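In Praise of the Short Movie

2021-10-12

My watchlist on Stestik has 3,594 movies on it. I know this because they put the number at the top of the page now, in large friendly type, like it's something I should be proud of. I'm not going to watch 3,594 movies. Some nights I don't even manage one, because I scroll until it's 9:40 and then everything that looks good is two and a half hours long and I have work in the morning.

So for October I made myself a rule. Nothing over ninety minutes. Stestik lets you sort by running time if you dig far enough into the menus (it's under "More," then "More options," whoever designed that has a sense of humor), and I've been happily working my way along the short end ever since.

I should say I have nothing against long movies. I've sat through plenty of them in one go with a bad back and loved every minute. But I had gotten into the habit of thinking that a long movie was a serious movie and a short one was something you put on while folding towels, and that's just silly. Half the stuff I adored as a kid was over before dinner was ready!

The one that really got me was Kırmızıgül, a Turkish drama I'd had on the list for so long I'd forgotten adding it. It runs 79 minutes. A woman comes back to her parents' town to sell their house, and she spends most of the movie failing to sell it. There's a neighbor who keeps bringing her soup and clearly wants the garden. There's a brother on the phone who we never see. That's pretty much the plot, and I was glued to it. Every conversation is about the price of something and every conversation is also about the brother, and the director trusts you to work that out on your own. At one point she starts to explain to the neighbor why he left and the kettle goes off and she gets up, and when she sits back down they're talking about roof tiles. I yelped. A longer movie would have given us the flashback, with the yellowish lighting and the kid actor who doesn't look like anybody.

I do have one complaint, and it's the last five minutes, where there's suddenly a song with words. The whole thing had been so quiet up to then, and the song kind of stands in front of you and waves its arms. I'd have cut it. But then I've been humming it in the car for a week, so what do I know.

After that I got cocky and picked a 68-minute Western that turned out to be mostly horses walking. Nice horses. I fell asleep. Then a thriller set entirely in a parking garage, which I'd recommend to anyone who likes their thrillers cheap and mean, as long as you don't think too hard about why he doesn't just take the stairs. I don't want to say more than that, there's a good surprise on the third level down.

And then I broke out of the living room altogether and went to the Pundero. For those of you who aren't local, that's the old single-screen place downtown, 400 seats, sticky floor, the good kind of popcorn. I hadn't been in ages. They do a late matinee for 5 bucks and the choice is whatever they happen to have, so you don't scroll at all, you just turn up and somebody else has made the decision. Bliss. There were so few of us in there that I put my coat on one side and my bag on the other and felt like royalty.

What they had was Arkorier, a space movie, 84 minutes. I went in knowing zip. It's about two crews on two ships who need to dock with each other and can't agree on who should do the moving. I thought it was a comedy for the first half hour, and I'm still not sure it isn't one. The captains are wonderful, both of them so polite and so stubborn. I did get lost somewhere in the middle with the business about the fuel (if you've seen it, did they have the spare tank the whole time? Please tell me in the comments, it's bugging me). Sound mix was a bit rough as well, or maybe that was the Pundero's left speaker, which has had a rattle in it for as long as I've been going there. 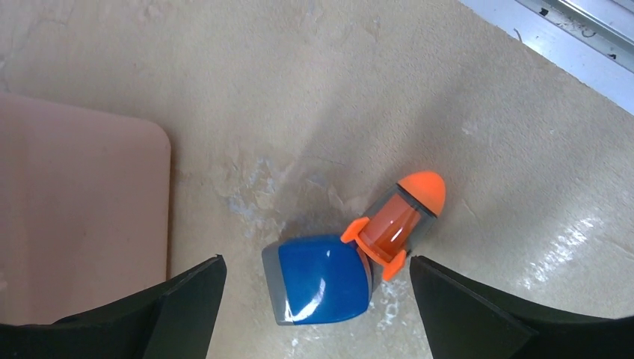
The docking itself is the best thing in Arkorier, and it's all done with models, and they don't look expensive. I loved that. You don't need much to sell me on two ships meeting, it turns out my brain will do most of the work. Put a toy rocket, orange and see-through plastic, end to end with some rounded blue thing on a scuffed beige surface, and I'm already worried about the crew. The movie gets nearly ten minutes out of two shapes creeping toward each other, hardly any music, and I had my hand over my mouth for most of it. It's on at the Pundero through the end of the month. Next up for me is a 71-minute musical about a ferry, and if it's any good I'll write it up here.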